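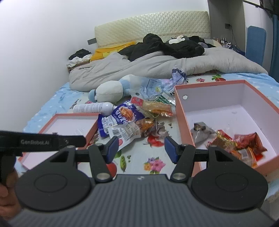
Gripper open over the snack packets, larger box at right.

Hand-held gripper check, home build
Shared notes, Plesden workshop group. December, second pass.

1. Linkage pivots: no side play. OK
Comment: left one was stiff on the first pass. Cleaned and put back, moves freely now.

2. Fingertip pads seated, edges not lifting. OK
Comment: check again after 60 grasps. Foil packets are harder on the pads than cardboard.

3. Fingers close evenly and meet along the full pad. OK

4. Screws on upper arms. ATTENTION
Comment: one backed out a quarter turn. Threadlocker on order from Portela. Until then, tighten before each session.

5. Closing force under our limit on the kitchen scale (28 newtons). OK
Comment: read as 2800 grams on the display, near enough.

6. Pinch points: fingers, hair and sleeves clear of the linkages. OK
Comment: hold by the body only.

7. Work surface. ATTENTION
Comment: bedding gives under load, so packets sink when pressed. Fine for soft picks. Repeat the force check on a hard table.

8. Packets intact, no splits or crumbs. NOT DONE
Comment: do this before boxing them up.

9. Battery at 80 percent or more at start. OK

Result: usable with items 4 and 7 open. Item 8 to be filled in tonight.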